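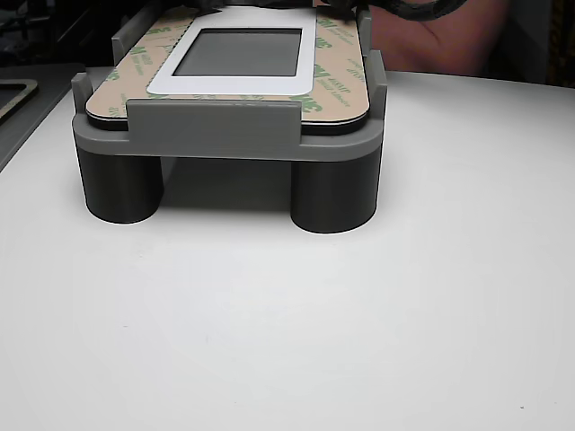 Gray 3D-printed fixture on a white table.

Flollon: a word list of regional terms for small bakery goods

Version 3. Maintained by Paraskevi Kyriakidis. Last revised Sat 26 September.

Overview

Flollon is a plain-text lexical dataset. It holds 2,951 entries, each pairing a local word for a bread roll, bun or small loaf with the place where the word was collected. It is meant for dialect mapping, spelling normalization and teaching. It is not a recipe collection and carries no ingredient data.

Files

entries.tsv - one row per word and place
places.tsv - one row per collection point
sources.tsv - printed and spoken sources
changes.txt - edits by version

All files are UTF-8 with Unix line endings. Fields are separated by tabs. Empty fields are left empty; the string NA is never used, as it is a valid headword in one source.

Fields in entries.tsv

id: integer, stable across versions. Retired ids are not reused.
headword: the form as the speaker or source gave it.
norm: lowercase form with diacritics removed.
sense: one code from the list below.
place_id: key into places.tsv.
source_id: key into sources.tsv.
note: free text, English.

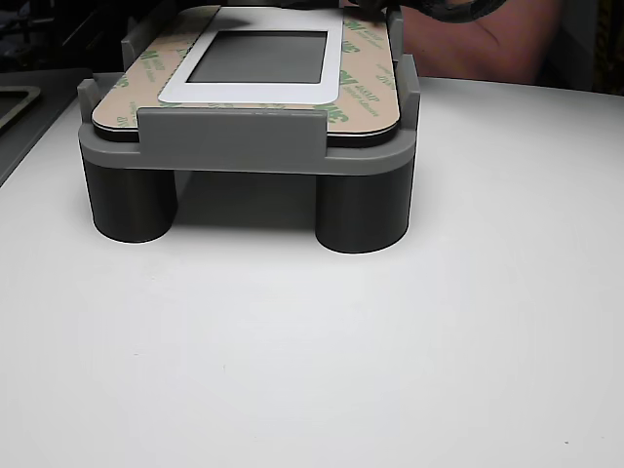 Sense codes are R (plain roll), S (sweet bun), F (flat loaf), T (tea bread) and U (unclear). A word with two senses in the same place gets two rows. U is assigned when the source gives a word with no gloss, and should be dropped before any count by sense.

Collection

Entries come from 49 collection points. The densest coverage is Brorkthorpe and the villages east of it, where interviews were done in person. The Cerna material was copied from handwritten shop ledgers and has no speaker information. Points with only ledger sources are marked L in places.tsv.

The Ghaffari subset was contributed as a finished list. Its original spelling was kept in headword, including doubled final consonants that are probably a habit of the compiler. The norm field does not collapse them. Users matching across subsets will want to do this themselves.

Known problems

Coordinates in places.tsv are to the nearest parish center, so two shops in one parish share a point. Plurals were not always reduced to singular in version 1, and 45 plural headwords remain. They carry "pl." in the note field.

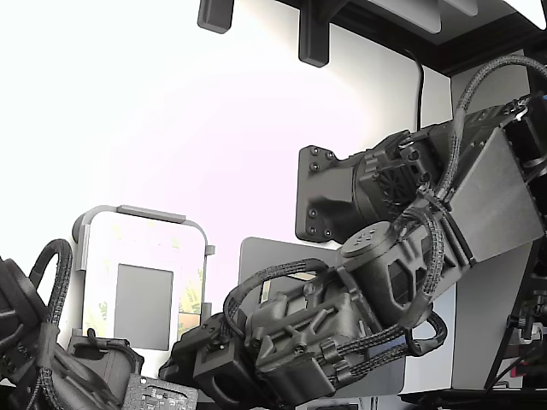 Ages of speakers were recorded in bands, and the bands changed between the first and second rounds of interviews. The two sets do not line up and should not be merged. Names and street addresses were removed before release.

Loading

Read with quoting turned off. Several notes contain a single unmatched quotation mark, and parsers that expect quoted fields will swallow the rows that follow. Sort by id before comparing versions - row order is not stable.

Corrections

Send the id, the field, the current value and the proposed value, with a source. Corrections received before the end of October go into the next version. New words need a place and a sense code; U is accepted.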